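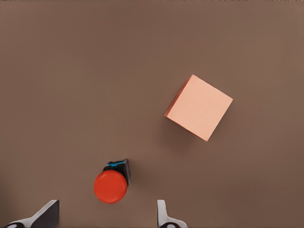

Home | Kitchen | Laundry | Workshop | Garden | Contact

We use cookies to remember your settings. Accept | Read more

Caring for wooden chopping boards and spoons

Print this page | E-mail to a friend

When I moved to Vadstead I had one chopping board, and I treated it badly. I left it in the sink over the night, I dried it on the radiator, and after one winter it had a crack as long as my hand. The board I have now is in its 11th year. It is beech, nothing expensive, and these are the habits which have kept it flat.

Washing

Wash the board soon after you use it, with hot water, a little washing-up liquid and a brush. Always wash both sides, also when you have cut only on one. If only one side gets wet, that side swells and the board bends like a roof tile. Do not put it in the dishwasher, not even on the short programme.

Wipe it with a towel and stand it on its long edge, so that the air can reach both faces. In my kitchen it stands between the bread bin and the wall, with a gap of two fingers. Keep it away from the radiator and the cooker.

Smells from onion and garlic

Sprinkle coarse salt on the board, take half a lemon and rub with the cut side in small circles. Leave it for 5 minutes, rinse with cold water and dry. For fish I have a separate board, a thin one with a hole in the handle, and I recommend the same to everybody who has place for it.

Beetroot stains I do not fight any more. They become pale after some weeks of normal washing.

Oiling

The wood must be completely dry, so I wait until the next day after washing. I use food-grade mineral oil from Stillo, the hardware shop by the bus station, but any oil sold for boards will do. Olive oil and sunflower oil are not suitable, they go sticky and after a time they smell.

Warm the bottle in a bowl of hot water. Pour a small spoonful on the board and spread it with a piece of old cotton shirt, along the grain. Do the edges and the ends too. The ends drink the most, and there I give two coats. Leave it overnight and wipe off what is left in the morning.

A new board I oil once a week for the first 7 weeks. Later every second month is enough, and once extra in July when the air in our flat is very dry.

Rough surface

If the board feels hairy after washing, let it dry and sand it lightly with 90 paper, then with a finer one, always with the grain. Wipe away the dust with a damp cloth, let it dry again and oil it. Deep knife marks need more patience, or a joiner. Björklund in the old dairy has planed a board for me while I waited.

Spoons

Wooden spoons need the same oil, only less. Do not leave them standing in the soup. When a spoon has a split in the bowl, I move it to the paint shelf and buy a new one.

Updated 08/01/2026

Get our household tips by e-mail: enter your address to receive the newsletter. You can unsubscribe at any time.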